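Jitine 2.0 ist da: Greifplanung jetzt mit Tempolimit fürs Raten

14. Januar 2026

Seit heute früh steht die neue Version von Jitine zum Herunterladen bereit, und ich habe meinen Kaffee kalt werden lassen, um die Änderungsliste zu lesen. Für alle, die neu dazugekommen sind: Jitine ist der offene Greifplaner aus der Werkstatt von Gudbridge, den hier im Newsletter ja ziemlich viele von euch benutzen (und über den sich, den Zuschriften nach, fast ebenso viele schon geärgert haben).

Die größte Änderung steckt in der Wahrnehmung. Bisher hat das Modul Stimard für jedes erkannte Ding genau eine Lage geschätzt und dem Planer übergeben, fertig. Lag etwas Weiches halb auf etwas Hartem, kam gern ein gemeinsamer Klumpen heraus, und der Greifer fuhr mit vollem Selbstvertrauen mitten hinein. Jetzt liefert Stimard mehrere Vermutungen samt Unsicherheit, und der Planer darf langsamer werden, wenn die weit auseinanderliegen. Das klingt nach einer Kleinigkeit, hat intern aber offenbar die halbe Schnittstelle umgekrempelt. Eure alten Aufrufe mit nur einer Pose laufen noch bis Mai, danach ist Schluss damit!

Ich habe gestern Abend noch mit Bohumila Jurčo telefoniert, die den Planerteil betreut. Sie war hörbar müde und hörbar froh. »Wir haben vorher viel zu früh abgeschnitten«, meinte sie. »Die zweitbeste Vermutung war oft die richtige, und wir haben sie weggeworfen, bevor der Arm sich überhaupt bewegt hat.« Die internen Tests umfassten 3060 Greifversuche, davon gingen 464 daneben. Einen direkten Vergleich mit der alten Version gibt es leider nicht, weil die mit anderen Objekten getestet wurde. Schade, das hätte ich gern gesehen.

Geprüft wird bei Gudbridge übrigens mit ganz gewöhnlichem Kram. Ein rotes Tablett mit Rautenmuster am Spülbecken, darauf ein rosa Plüschhase, ein blauer Schwamm, ein grüner Quader und braune Brocken, bei denen ich selbst zweimal hinsehen müsste, ob das nun Stein oder Rinde ist. Glänzender Kunststoff spiegelt, Plüsch gibt nach, und genau an solchen Stellen hat mir Stimard früher die schönsten Geistergriffe berechnet.

Was sonst noch drin ist: Die Kollisionsprüfung läuft jetzt in einem eigenen Prozess und reißt beim Absturz nicht mehr den Regler mit. Das Protokollformat ist lesbar geworden, endlich. Und Kayode Olaniyan hat ein kleines Werkzeug namens Guerra beigesteuert, mit dem man einen aufgezeichneten Griff noch einmal durch den Planer schicken kann, wahlweise mit anderen Schwellwerten. Ich habe es mit meinen alten Aufnahmen probiert und bin prompt eine Stunde darin hängen geblieben. Bei mir dauerte das Nachrechnen rund 13 Sekunden pro Griff, auf einem Notebook, das seine besten Jahre hinter sich hat.

Meckern muss ich auch ein bisschen. Die Installation verlangt eine neue Version der Kinematikbibliothek, und wer den Arm über die alte Brücke anspricht, bekommt eine Fehlermeldung, in der das Wort »Brücke« nirgends vorkommt. Usa Nilsuwan hat im Forum schon eine Anleitung in fünf Schritten eingestellt. Lest die bitte, bevor ihr mir schreibt! Und setzt die Höchstgeschwindigkeit nach dem Umstieg neu, der Wert aus der alten Konfiguration wird nicht übernommen.

Ich lasse die neue Version jetzt erst einmal ein paar Tage auf meinem eigenen Aufbau laufen und melde mich mit Messwerten.

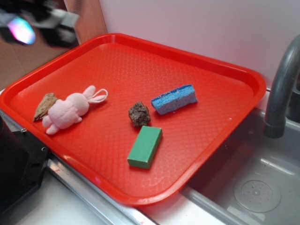 Rückmeldungen zu Jitine 2.0

Fehlerberichte bitte direkt ins Forum, mit Protokolldatei. Erfahrungen beim Umstieg nehme ich gern per Mail.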